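Setting Up Your Nillemier Shoe Rack, Part 2: Shelves, Heels and Boots

OK, so the side frames are up and standing on their own. Good! Now we get to the fun part, where your shoes finally come out of the pile by the door. I've put together more of these racks than I care to admit (three in my own apartment, one at my sister's, one at my mom's), and this is the order that works for me.

Before you start, check that you have the shelf bars, the bag of end caps and the two heel rails. The heel rails look a lot like the shelf bars, but they have a little raised lip along one side. Put them somewhere else for now. I mixed them in the first time and had to take the whole middle apart.

1. Lay one side frame flat on the floor with the holes facing up. A rug or a folded towel underneath keeps the finish nice.

2. Push a shelf bar into each of the bottom two holes until you feel it click. Work your way up, front bar first, then back bar.

3. Skip the fourth level for now. That's where the heel rails go.

4. Lower the second side frame onto the bars. Start at the bottom and wiggle as you go – it will look crooked for a minute and then drop into place.
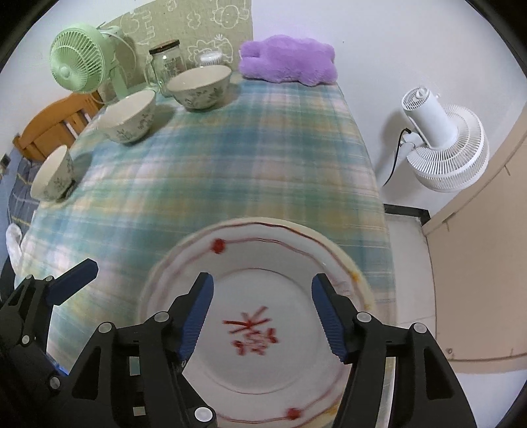
5. Stand the whole thing up and press down on both sides with your hands. If it rocks, one of the bars hasn't clicked. Go back and find it before you do anything else.

Caution: Please don't hit the bars with a hammer. A rubber mallet is fine if you're gentle, but the ends will split if you get impatient with them (ask me how I know).

6. Slide in the heel rails, lip facing up and toward you. Stilettos and kitten heels hook over the lip with the toe pointing down. Block heels usually sit better on a regular shelf, toes out.

7. Snap on the end caps. They're tight! Warm them in your hands first and they go on much easier.

Note: The rack is 100 cm wide, so if your hallway is narrow, measure it with the closet door open. I've heard from so many people who only measured with the door closed.

Now for boots. The bottom level is tall enough for ankle boots as it comes, but knee-high pairs need the shelf above taken out. Pull both bars from that level, one side at a time, and set them aside with the spare caps. You'll lose one row of flats, and I think it's worth it, because boots that flop over get that ugly crease at the ankle and you never get it out.

I use the Standik boot shapers in mine. They're just springy forms that go down the shaft, and they come in a short and a tall size. Rolled-up magazines do the job too, and so does a pool noodle cut to length. Bohumila Bednárik wrote in to tell me she stuffs hers with old scarves, and I've been copying her ever since – no more scarf drawer!
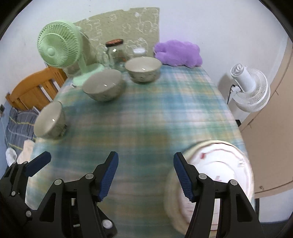
8. Put your heaviest pairs on the bottom. That means boots, platforms and anything with a lug sole. Sandals and ballet flats can live up top.

9. Alternate the direction of each shoe in a pair, one toe out and one heel out. You'll fit an extra pair on most shelves that way.

10. Leave suede with some breathing room. I keep a finger's width between my Strazds loafers and whatever is next to them, and the nap stays much smoother.

Caution: Never put wet shoes straight on the rack. Let them dry on newspaper first, away from the radiator. The bars can take it, but leather soles can't.

If you have sneakers in the mix, take the insoles out overnight now and then. My Usport runners go on the very bottom, next to the door, where they get the most air.

11. Give the bars another push after a week or so of use. They settle a little once there's weight on them, and a loose one is easy to fix while the shelf is half empty.

For the wall strap, go on to Part 3. You'll want it if you have kids or a cat that climbs.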